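The dishwasher can wait

Every spring somebody sends me a video of a robot folding a shirt. The shirt is always grey, it always starts flat on a clean table, and there is usually a small note in the corner saying the footage has been sped up. Last May I got four of them in one week, from four different relatives, all with some version of the same message: looks like you'll be out of a job. I don't fold shirts for a living. I barely fold them at home.

I have been writing about household machines long enough to remember the fridge that was going to order milk. So when Ullow, a small outfit working out of a former carpet showroom, invited me to come and see how close its arms were to doing what it calls everyday bench and kitchen chores, I said yes on one condition. I wanted to bring the chores with me.

They agreed, which I took as a good sign. I packed a bag. In it went a damp tea towel, a jar of pickles with a sticky lid, a fitted sheet, a lamp with its cord wrapped around the base, and a packet of rice with a clothes peg on it. It was the sort of stuff you deal with between getting home and sitting down.

Leena Nurmi runs the place. She is a blunt woman who spent years on washing machine assembly lines and has no patience for the shirt videos either. "You can train a machine to do one shirt," she told me at the door. "Then your kid comes in wearing a hoodie."

The arm they had going that morning is called the Flondska. It took my jar of pickles and held it quite nicely. It has a good firm grip, I'll give it that. Turning the lid was another matter. It had one hand for the jar and one for the lid, and for a while the two of them just rotated together, like a couple at a wedding who don't really know how to dance. After a few minutes the jar was back on the table with the lid on. I opened it myself and we had a pickle each.

The tea towel went better. It picked it up in the middle and put it over a rail. It was not straight, but mine never are. The rice it declined altogether, or rather the software did, on the grounds that it could not work out which part of the object was the peg and which was the bag. The fitted sheet I'll leave out of this, because I can't do those and I don't think it's fair to ask.

Then there was the lamp. I had thought of the lamp as the easy one. You unwind the cord, you find the plug, you put the plug in the power strip, you flick the switch. My grandmother did it in the dark with a cat on her arm. At Ullow this job has its own corner, its own name (Tiso, after nothing anyone could explain to me) and its own two full-time people.

Pak-hei Kao is one of them. He is patient in the way of someone who has been asked the same question by every visitor, and the question is: why is this hard? His answer is that a cord is never the same shape twice. A cup is a cup. You can walk around it and it's still a cup. But put a length of cable down on a table, pick it up and put it down again, and as far as the machine is concerned you have handed it something new. It bunches up and drags the plug off sideways just as you've got hold of it. And then, once you've sorted the cord, there is the strip itself, which is light, and slides away when you push on it. People hold it still with the other hand and never give it a thought.

So the trick, these days, is to have people do it and record the giving of no thought. You put a gripper in each of a person's hands, a pair of black fingers that open and shut the same way the robot's do, with a dotted marker plate on top for tracking where it is, and you have them do the chore through those. They do it over and over. What comes out the other end is fed to the arm, and the arm is meant to pick up the knack.

I had a go. It is like trying to butter toast with two clothes pegs. Kao said I was not bad for a first try, and then told me they would not be keeping any of mine.

The count on the whiteboard for the power strip job stood at 2048 recorded tries. I asked how many more they needed and got a shrug. Nurmi was more forthcoming. She said she used to think of it as filling a bucket, and now thought of it as filling a bath with the plug out. Each time they get the arm working well on one strip, they buy a different strip, with the switches on the other side or the sockets turned around, and the success rate drops through the floor.

That rate is the number I'd come for, and to Ullow's credit they gave it to me without a fuss. On the strip it knows best, on the bench it knows best, the arm gets the job done 80 per cent of the time. Most press releases would stop there. Think it over in your own kitchen, though. If your kettle boiled four times out of five you would take it back to the shop. If your dishwasher broke a plate one load in five you'd put it out on the nature strip with a sign on it.

And speed? I timed one run on my phone while the kettle in the back room boiled. From the moment the arm started to move to the moment the switch went over, it took 164 seconds. I then did it with my own bare hands in 5. I wasn't trying to show off. I had to plug my phone in.

There are people who will say I am being unfair, and I've had lunch with a few of them. Their argument is that it only has to get a little better each year, and that a slow machine working all night beats a fast person who goes home. For some kinds of work I think they're right. Leung, a parts supplier down the road from Ullow, has had an arm moving trays from one belt to another for years, and the staff there speak of it about as warmly as they speak of the forklift. It does one thing. The trays are all the same size and they come in the same way up. The floor is painted to tell everyone where to stand.

But my house is not painted to tell anyone where to stand. Yours probably isn't either. The jump from the tray to the tea towel is the whole problem, and the sales talk steps over it as though it were a crack in the footpath. When a company says its machine will be doing household chores soon, I'd ask which chore, in whose house, and who is going to be home to pick up the one in five. If the answer is that you will be, sitting nearby in case it gets stuck, then what you have bought is a very expensive child.

There is also the matter of what counts as done. The arm at Ullow is marked as having finished when the plug is in and the switch is on. It does not have to find the lamp. It does not have to move the couch to get at the wall, or notice that the cord is frayed, or decide the strip is already overloaded and go looking for another one. Nurmi knows this better than I do. She said the list of things they leave out is longer than the list of things they put in, and that she would be glad if more reporters asked to see the first one.

I asked her what she'd let it do in her own home today. She thought for a good while. "Hold the torch," she said.

I went back to the Tiso corner before I left. Kao's shift was nearly over and there was one more set to get through before the lights went off at six. He does them in the same order each time and he doesn't like to be talked to during a run, so I stood at the back with my bag and my lamp and kept quiet. 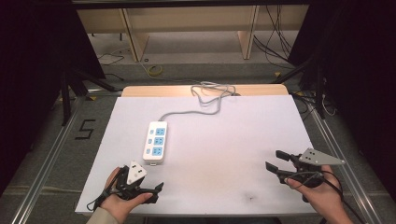
I'd still go back in a year. Nurmi has promised me a rematch with the pickles, and I have promised to bring a new jar, a different brand, with a smaller lid. She called that cheating. I told her it was whatever was on special. In the meantime the lamp is back on my desk with its cord in a knot, and I've been meaning to get to it since I got home.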